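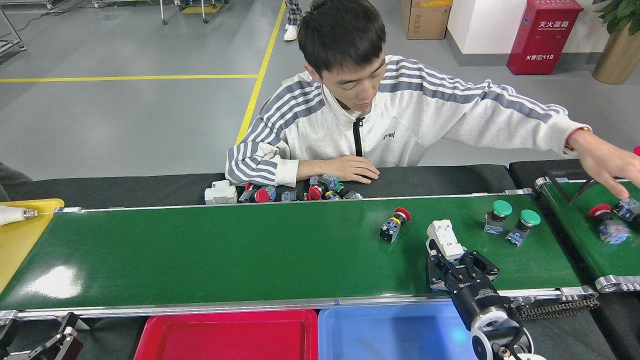 Is it standing up or sitting down, asked someone under last month's notice, and do you need to know electrics? Sitting mostly – and no, you don't. Same questions every time so trying to get it all in one go here.

Belt sorters wanted, Gromudeck, Grenasville site. Push-button switches, small ones – red, green and yellow caps on contact blocks. Loose parts come in mixed, you sort by colour, check the cap is on straight, put faulty ones aside. Starts November. 30 hours a week, mornings or afternoons, say which you want. Contract is 7 months, may go longer.

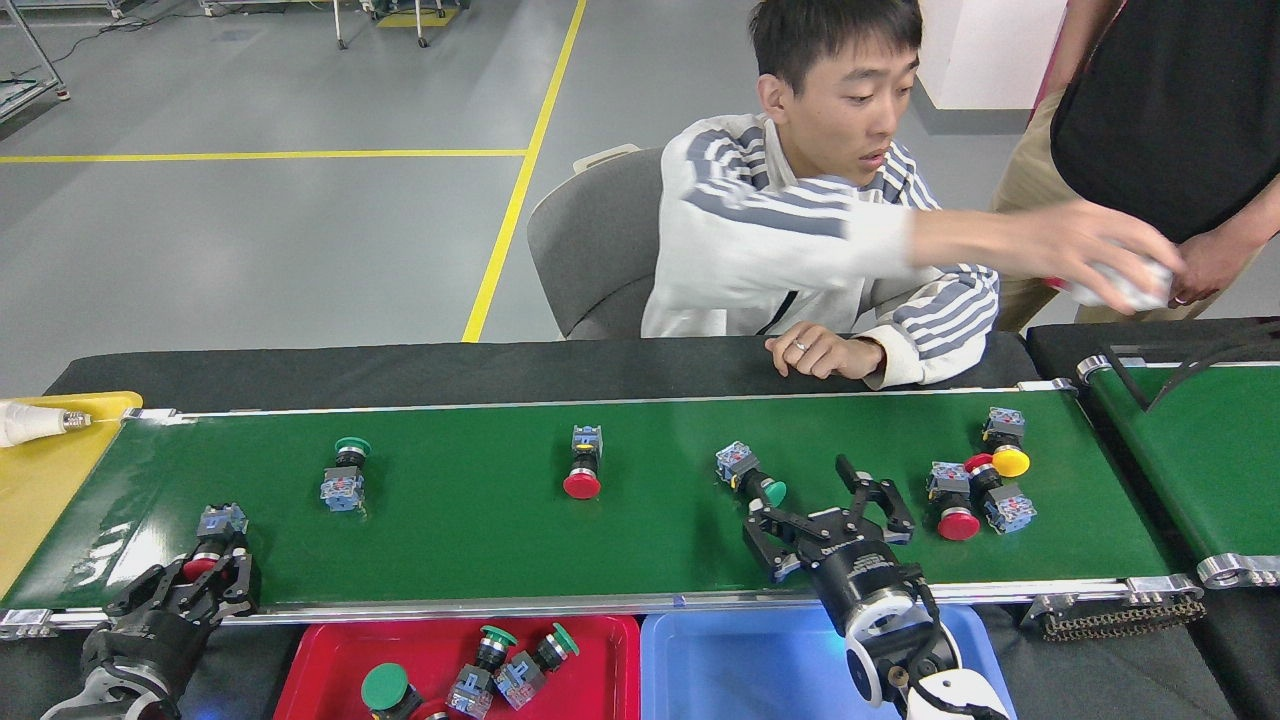

Good eyesight for colour is a must, we do a short test. Steady hands. No rings please, sleeves that dont flap. Training paid, first week is on the Jaltela order which is almost 3000 switches, so a decent run to learn on.

Bus stops right outside, line to Au. Parking yes but tight. Canteen closes at 2 – bring somthing if you're on afternoons.

To apply: note with your name, phone number and which shift, to the front office, box 224. No CV needed. Previous sorters welcome back, just write "returning" on the top.

Last updated: November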